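Alumni Relations and Chapter Records
Handout 2: Keeping in Touch with Members After Graduation
Instructor: Agata Fabbri

Read this before the June session. The reading from last time (the Wirnberg newsletter file) is still on reserve at the front desk.

Chapters lose track of members fastest in the first years after graduation. People move, change names, and drop the school e-mail address. The Wirnberg chapter had 3000 names on its rolls when it started its cleanup, and a working address for 2000 of them. The rest had to be traced through pledge class lists, wedding notices and old roommates.

Terms to know

Roll book: the signed list of everyone initiated, in order. It is the base record. Do not correct spellings in it; put corrections on a separate sheet.

Pledge class: members who joined in the same term. Letters written by someone from the same pledge class get more answers than letters from the chapter office.

Class agent: an alumnus who writes to his or her own pledge class once a year and sends changes of address to the chapter.

Lost member: anyone whose last two mailings came back. A member who simply does not reply is not lost.
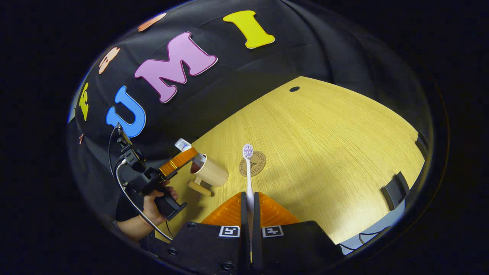

Who should hold the master list when the chapter house closes for the summer?

The alumni secretary holds it, with a second copy at the national office. The Sultow chapter left its only copy in the house one summer and spent the next year rebuilding it from dues receipts.

Collecting recollections

Sultow is gathering short written memories for its anniversary book, due out in 2035. Members are asked for one page on house life, meals, jobs they held and brothers they roomed with. Print these as written. Fix a wrong date in a note at the bottom of the page, with the editor's initials.

Ask for first names as well as nicknames. The Dalsgaard book has a whole chapter on a man called Fatex, and his real name appears nowhere in it.

For next time: draft a one-page letter to a pledge class you do not belong to. Leave space at the bottom for the reply slip. Bring two copies.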